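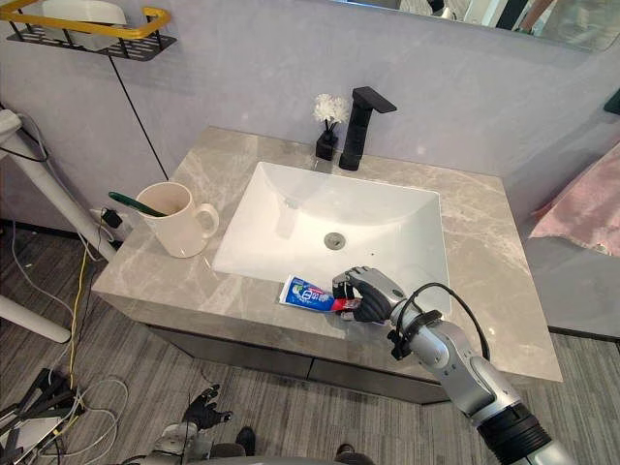 Fleno Grasp Planner: Frequently Asked Questions

What does Fleno do?
Fleno takes the camera view from the head of the robot and proposes hand poses for small household objects. It sends the chosen pose to your arm controller. It does not replace the controller.

Which hands are supported?
Five-fingered hands and simple two-finger grippers. For a five-fingered hand you must load a joint file first. Pluradach keeps the tested files in the Sinaga package, under "hands".

Why does the planner refuse an object that lies near a sink?
Usually the safety margin is too large. The default is 40 mm from any edge, and a tube in front of a basin can be closer than this. Set the margin to 20 mm for this surface only. Please do not change the global value.

The planner always chooses the cap of the tube. Is this a bug?
No. The cap is stiff and the body of a tube is soft, so the cap gets a higher score. If your task needs the body, set prefer_rigid to false.

Can I use both arms?
Yes, from version 2. The planner treats the idle arm as an obstacle, so give it a parking pose where it does not hide the object from the camera.

Mirrors give me false objects. What can I do?
Draw a mask over the mirror in the Ovitz viewer and save it with the room. Glossy basins may need a mask also. We work on automatic detection, but it is not ready.

How fast is the planning?
The control loop and the planner run separately. The planner gives a new pose at 30 Hz on our test computer. If your rate is much lower, close the viewer and measure again.

Where do I report a problem?
Use the form in Ovitz, menu Help. Attach the log and the joint file, and write which version you have installed.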